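From: Tamsin Whitfield
To: gripper-users list
Subject: Re: Finger pads for thin cable on a two-arm cell

On the list last night, Calloway wrote:

> We are looking at the same problem you posted in March. Two small
> arms, one switch, a handful of patch cords, and the plug rolls in the
> fingers as soon as it touches anything. Before we order parts I would
> like to know three things. Are you still on the plain flat fingers or
> did you go over to the Skustitz grooved set? Where do you grip, on the
> boot or on the jacket? And do you get anything useful out of the wrist
> camera at close range, or does the fixed camera do all the work? We
> have a budget for one change this quarter and I would rather not spend
> it on the wrong end of the arm.

Answers in order, with pictures after the second one.

Fingers first. We ran both. The plain fingers are the ones that came with the arms and they are well worn by now. The Skustitz set has a shallow V groove down the center of each pad. On a single cable lying by itself the grooved set is better, and I don't think anyone would argue with that. The cable drops into the groove and stays there. The trouble starts when the cords lie side by side. The grooved pads are thicker at the tip, and with two cords touching, the thick tip pushes the neighbor along in front of it. The plain fingers get into the gap more often. We logged 2,586 pick attempts over both sets, 1,088 of them with the grooved pads, and for cords that were touching the plain fingers came out ahead at every spacing we tried. We went back to plain and have stayed there.

As for where to grip, we hold the jacket just below the boot. Gripping on the boot itself sounds better, but the ribs on ours let the pads settle in one of several places, and the plug then points a little differently each time. Below the boot the jacket is smooth and the angle repeats. You lose some stiffness. If your cords are very soft you may have to go back up to the boot and live with the ribs.

Pictures from the Omside cell, plain fingers in all of them:
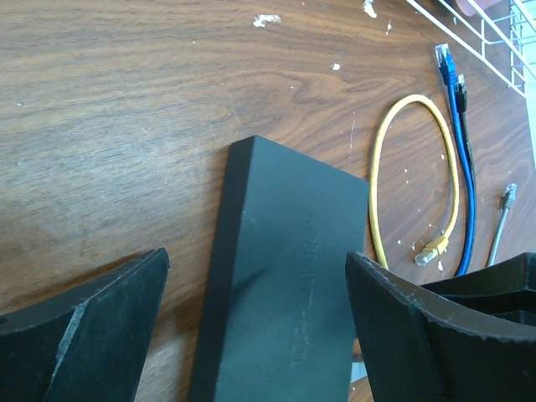
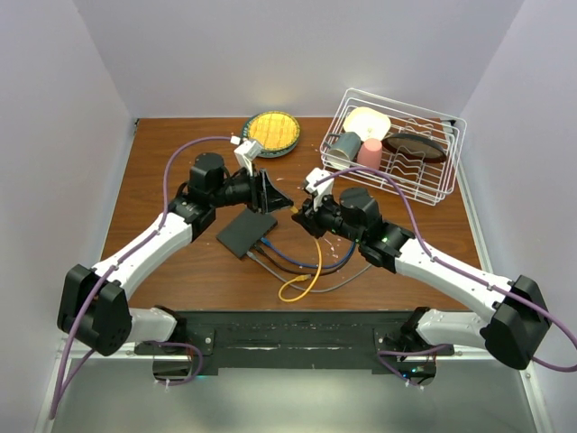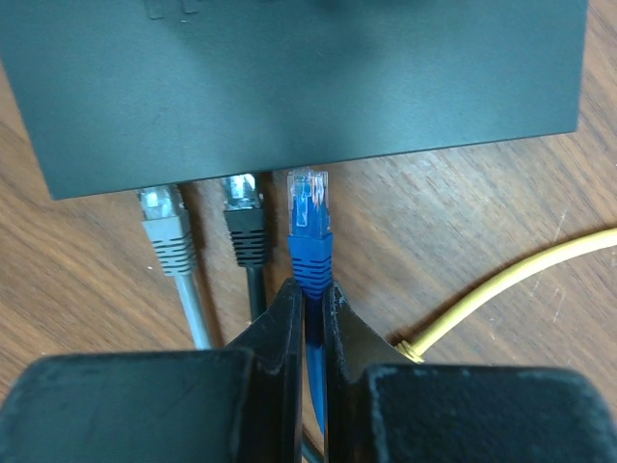
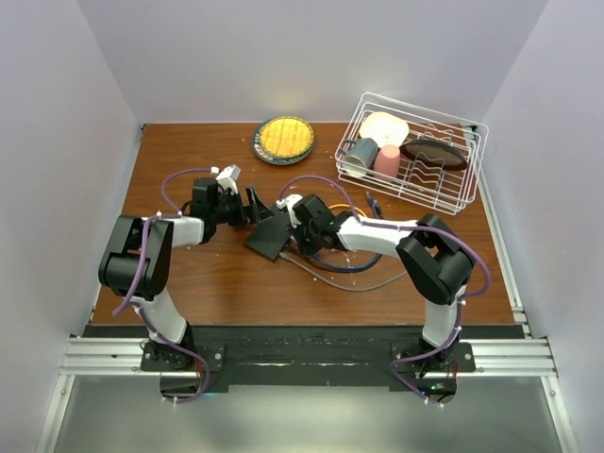 Gripper Users List Digest, Vol. 40, Issue 6

On the cameras, I would keep both. The wrist view is the one that tells you whether you have the right cord. In the third picture the blue one is between the fingers and you can make out the contacts in the plug. The fixed camera can't give us that at any setting we have found. What it does give is the position of the arms relative to each other. When the two wrists come together at the center of the table, as in the fourth picture, each one blocks a good part of the view, and the cables under them are hard to sort out. We tried moving the fixed camera higher and gained a little on the cables and lost the finger tips, so we moved it back.

Two things about the wrist camera that cost us time. Dark fingers against a dark housing make for poor edges, and the auto exposure on ours hunts when the housing fills half the view. We lock the exposure before the approach and leave it locked until the fingers open. The other is focus. Ours is fixed focus and was set at the factory for something much farther away than a plug. Turning the lens by hand and putting a dab of paint on the thread fixed it. Check yours before you blame the software.

The controller matters less than I expected. We started with the stock one and then borrowed a Cadix unit to compare. The Cadix closes the fingers more evenly at low force and its log files are easier to read. For picking up a cord I could not tell them apart. For lining up a plug with a port the Cadix was somewhat better, mostly on small sideways corrections, where the stock one tends to wait and then move too far. We did 2,000 cycles on each before deciding to keep the stock controller and put the money into spare fingers.

So if you have one change to make this quarter, I would leave the fingers and the controller alone and look at the wrist camera — the lens first, then the exposure. Neither costs much and you may find you still have your budget afterward.

A question back to you. What are you using to hold the switch still? We let ours lie flat on the wood and steady it with the other arm when we need to. That ties up an arm, and it means the switch can turn a few degrees when a plug goes in off center. I have considered a strip of rubber mat under it but have not tried it. If you have clamped yours, I would like to know whether the plugs still find the port when the cord is pulling to one side.

I can send the pick logs to anyone who wants them. They are plain text, one line per attempt, with the finger set in the first column and the spacing in the second. The early ones have the spacing missing in places, so skip those if you plan to plot anything.

Tamsin Whitfield
Omside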